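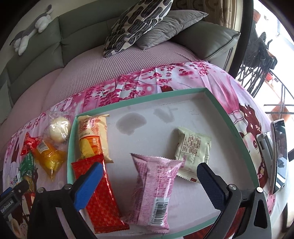
**Zeltard, Hadstead project: equipment planning meeting**

October, 10:00 a.m., small conference room and by phone

Present: Magdy Amrani (chair), Brittany Bélanger, Mackenzie Lapointe, Sneha Mathur (minutes)

By phone: Sheldon Petrenko, joined during item 2

**1. Minutes of the last meeting**

Accepted with one correction. Under "Storage," the drives were ordered by Mackenzie and not by Brittany. Sneha will fix the file copy.

Open actions from last time:

- Brittany got the written quote from Drendon. See item 3.
- Sheldon has not yet had an answer from Quintero about the lease return terms. Carried over.
- Mackenzie moved the old bench supplies out of the storage closet. Closed.

**2. Where the home recordings stand**

Mackenzie reported on the hand-held gripper work in homes. More than 200 recordings of the snack task have been accepted so far. The task is picking up individually wrapped snacks and placing them in or taking them out of a shallow tray or lid. The operator carries the gripper by hand and the recordings go into training for the arm we plan to put at Hadstead.

Wrapped food stays on the task list. Mackenzie wants more variety in the packaging before we move on to boxes and jars. Glossy wrappers throw bright streaks when there is a window nearby, and the reviewers have asked for a mix of those and plain ones. Magdy asked whether that meant buying lights. Mackenzie said no, the homes should be recorded with whatever light they have. Lights for the lab bench are a separate matter and come up under item 5.

Sheldon joined at this point.

Brittany asked who pays for the snacks at present. Operators buy them and send in receipts. Sneha has a stack of receipts for small amounts and some of them are hard to read. Agreed that a supply box will be packed at the office and handed to each operator with the gripper. Brittany will set up one order for the contents. Operators can still add things from their own kitchens.

Sheldon asked if the trays should be standardized too. Short discussion. Mackenzie would like each home to use a different container. Magdy agreed, and no money will be set aside for trays.
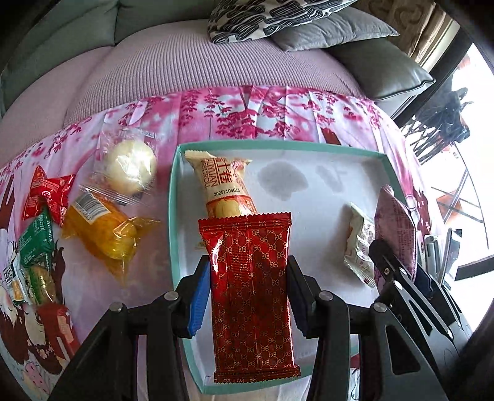 *Snack task: red packet held upright between the jaws, lower end toward the near edge of the lid.*

**3. Hand-held grippers and spare parts**

Brittany went through the Drendon quote. It covers three things: extra hand-held units, finger pads, and a parts kit with pivot screws and linkage arms. Drendon will hold the prices until the end of the quarter. Shipping is on top.

Pads. The quote is for 31 pads, which is the smallest lot Drendon will price at the lower rate. Sheldon thought this was too many. Mackenzie said the pads are what wears, and that a smooth pad lets a long packet turn in the jaws when it is held near one end. She would sooner have spares on the shelf than stop an operator for a week. Sheldon accepted the quantity but asked that we write down the date each pad goes on and comes off, so that next year's order is based on something. Mackenzie will add a column to the checkout sheet.

Pad color was raised. The units do not need matching pads left and right, but the color and texture must be entered in the recording notes when a pad is changed. Magdy asked for this to go into the operator sheet in one line.

Parts kit. Approved without much discussion. Mackenzie asked for extra pivot screws beyond what is in the kit if Drendon sells them loose. Brittany will ask.

Extra units. Two were quoted. Magdy proposed buying one now and deciding on the second after the new year. Sheldon was for buying both, on the grounds that a unit out for repair leaves one operator with nothing to do. Brittany pointed out that the budget line also has to cover carrying cases, which the quote leaves out. Agreed to buy one unit, one case, the pads and the parts kit. The second unit goes on the list for January with Sheldon's reasons attached.

Total for this item is not to go over $3,000, shipping included. If the final invoice looks like it will come in higher, Brittany is to drop the case first and come back to Magdy before dropping anything else.

**4. Arm for Hadstead: lease or buy**

Sheldon summarized the two routes.

Lease from Quintero. Monthly payment, service included, arm goes back at the end of the term. The gripper on it would be ours. The question still open is what condition the mounting flange has to be in on return, as we will be drilling and fitting our own adapter plate.

Purchase. The whole cost falls in this budget year and we would pay for service separately. Resale value is unknown. Sheldon did not want to guess at it for the minutes.

Magdy said he leans toward the lease for the first term, mainly to keep cash free for recording. Brittany agreed but wants the adapter plate question settled in writing before anyone signs. Mackenzie had no preference as long as the jaw opening and pad shape on the arm match the hand-held units. If they do not match, a good part of the recordings will need to be done again, and that cost is not in either column of Sheldon's sheet.

Sheldon will add a row for re-recording to the comparison. He will also ask Quintero whether an arm can be put on our bench for a trial before the lease starts.

No decision. Back on the agenda next meeting.

**5. Lab bench**

The bench in the lab needs a soft-topped area so that it is closer to what operators have at home, where the tray is often set on a tablecloth. Mackenzie asked for a small amount for cloths, some printed and some plain. Magdy said this can come out of petty cash and does not need to come to the meeting.

Lights. Brittany has priced two adjustable lamps. Deferred until the arm is chosen, as the mounting may change.

Sneha asked about the power strip under the bench, which has been on this list since spring. Sheldon will replace it himself and send her the receipt.

**6. Storage and review time**

We have 113 recordings waiting for review. Mackenzie said the drives are fine for now and the wait is for people, so more drives would not help. Magdy asked if the part-time reviewer hours could be raised through the winter. Brittany will check what is left in the staffing line. It was noted that the equipment line cannot be used for this.

Sheldon asked that reviewers stop marking recordings down for background items such as cushions, curtains and furniture. Mackenzie said the written guide already says so and she will remind them. The checks that matter for this task are that both jaws can be seen and that the packet does not leave the view during the grasp.

**7. Insurance**

Units that go out to homes are covered under the general policy only if they are on the asset list. Sneha found that the two oldest are missing from the list. She will add them and put tags on them. The new unit is to be tagged before it leaves the office.

**8. Other business**

Brittany will be away for the last part of the month. Orders that cannot wait go to Magdy.

Mackenzie asked for a shelf with a lock for the supply boxes, partly to stop people from eating out of them. Approved, petty cash.

**Actions**

| Who | What | When |
|---|---|---|
| Brittany | Place Drendon order: one unit, case, pads, parts kit | Before the quote runs out |
| Brittany | Ask Drendon about loose pivot screws | With the order |
| Brittany | Set up snack order for supply boxes | Next meeting |
| Brittany | Check staffing line for reviewer hours | Before she leaves |
| Mackenzie | Pad dates on checkout sheet; pad line on operator sheet | Next meeting |
| Mackenzie | Background reminder to reviewers | This week |
| Sheldon | Quintero: return terms for flange, bench trial | Next meeting |
| Sheldon | Add re-recording row to lease and purchase sheet | Next meeting |
| Sheldon | Replace power strip | Open |
| Sneha | Correct last minutes; asset list and tags | This week |

Meeting closed at 11:20 a.m. Next meeting at the same hour, in the same room. Sheldon will try to be there in person.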